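Opinion > Software & Tools
Print this article | E-mail this article

Your planner is fine. Go look at your timestamps.
By Soledad Nava
16th June

I've had the same argument three times this spring, so I'm going to have it once more in public and then point people at it.

It goes like this. Somebody has a policy that picks up a cup and puts it in a pot, or is supposed to. It gets the cup over to the pot, dithers around the rim for a bit, and lets go too early. The cup lands on the table. And the first thing everybody wants to do is change the model. Bigger network! Longer horizon! Somebody read a paper on the plane! I love these people, I am one of these people, and I think that nine days out of ten we're fixing the wrong end.

Back in April I was helping out on a project we called Skundon (don't ask, it was on a whiteboard before I arrived). Small task, small table, two grippers, demonstrations done by hand. We had 472 of them that we considered clean. The policy we trained was lovely right up until the release, and then it let go like somebody had bumped its elbow. We spent two weeks on it. We swapped the action head. We smoothed the outputs, which made the whole thing look drunk. We had a very serious meeting about whether the thing needed memory.

Then Böttcher, who had been mostly quiet in that meeting, plotted the jaw width against the video and found that the two streams didn't agree about what time it was. The jaw signal was being stamped when our logger got around to writing it down, and the images were being stamped at capture. On a lightly loaded machine you'd never notice. On ours, with everything running at once, the gap wandered. So in the training data the jaws opened at one moment and the picture said another, and the offset was different in every recording. The network did exactly what you'd do if your teacher kept giving you slightly different answers. It averaged them.

The fix was embarrassing. Stamp everything at the source, same clock, resample afterward. I think the whole change was shorter than this column.

What bugs me is how little of our tooling would have caught it. We had a dashboard for loss curves, a dashboard for the loss curves of the other loss curves, and a nice viewer from Britetar that plays every camera back side by side. The viewer lines streams up by frame index, though. Frame 1000 here, frame 1000 there, and everything looks perfectly matched, whether or not frame 1000 happened at the same moment in both. I went looking for a setting to line them up by time and there isn't one. I'm sure it's on a list somewhere.

So my opinion, for what it's worth - the playback tool is the most important piece of software in a learning project, and it's usually the one an intern wrote on a Friday. You want to scrub through a demo with the gripper width drawn right there next to the picture. You want to see the raw times, ugly decimals and all. You want to step forward one sample at a time through the only half second that matters, which for this kind of task is the bit where a cup is over the rim and hasn't been let go of yet.
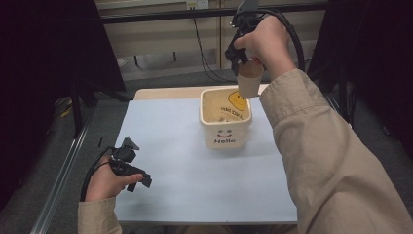 And you want to do it by eye, on a lot of recordings, before you train anything. I know that's boring. I did a whole afternoon of it last week with a sandwich in one hand, and I found a batch where left and right had been swapped in the config. No metric was ever going to tell me that. The loss on those was great, by the way.

The pushback I get is that this doesn't scale. A friend over at Imidmont tells me they have far too many hours to watch, and that with enough data the bad stuff washes out. Maybe! Random noise does wash out, sure. A clock offset that grows every time the disk is busy isn't random, and it'll be there in the next batch and the one after that. You don't have to watch everything. Pull a handful from every session, and have a script flag anything where the jaws start to open well before or after the object starts to move in the image. Ours is crude and throws plenty of false alarms, and I'd still take it over another hyperparameter sweep.

I'm not against bigger models. I'd like one, please, if anyone's offering. I just want to see the plot of jaw width against image time first, and when I ask for it in a review I'd like to stop getting that look.

Filed under: robot learning, data tools, grumbling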